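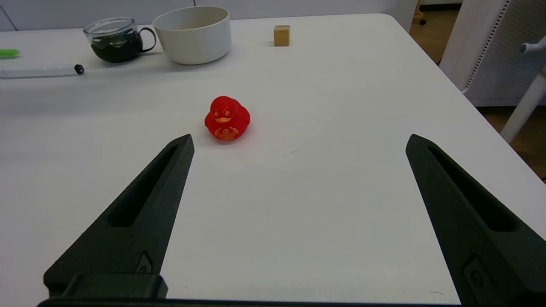
Zastach open day - wrap-up and planning meeting
November, 4 pm, small room at Garkholm
Present: Liviu Nedelcu (chair), Valentin Radu (notes), Ghiță, two from the arm team
Apologies: Junmont people, stuck at their own site

1. Last minutes
Taken as read. Door badge item still open, Liviu to chase.

2. How the visit went
60 signed up, more at the door in the afternoon. Groups too big for the table, people at the back saw nothing. Liviu wants smaller groups and a second screen for the wrist camera view. Agreed.
Talk before the demo too long. Cut the slides to one. Ghiță not happy but OK.

3. Demo table
Red duck stays as the main pick, kids asked for it by name. Wooden cube stays. Long discussion on the glass mug - Valentin says plastic for public days, arm team says visitors like seeing glass. Not settled, try both at the dry run.
Fingers to be wiped down befor each group. Spare pair to be kept in the drawer, not upstairs.
Visitors to stand behind tape while arm is live. Tape was missing on one side last time.

4. Money
1283 spent, mostly food and printing. 100 left over, goes toward the screen. No one wants the printed folders again.

5. Junmont
They want to bring 17 trainees for the same demo. Yes in principle, mornings only. Liviu to write back.

6. AOB
Stop button poster has a spelling mistake, Ghiță to reprint. Parking - same as before.

Actions
Liviu - badges, Junmont reply, screen qoute
Ghiță - poster, one-slide version
Valentin - tape, plastic mug, dry run slot

Closed 4:50.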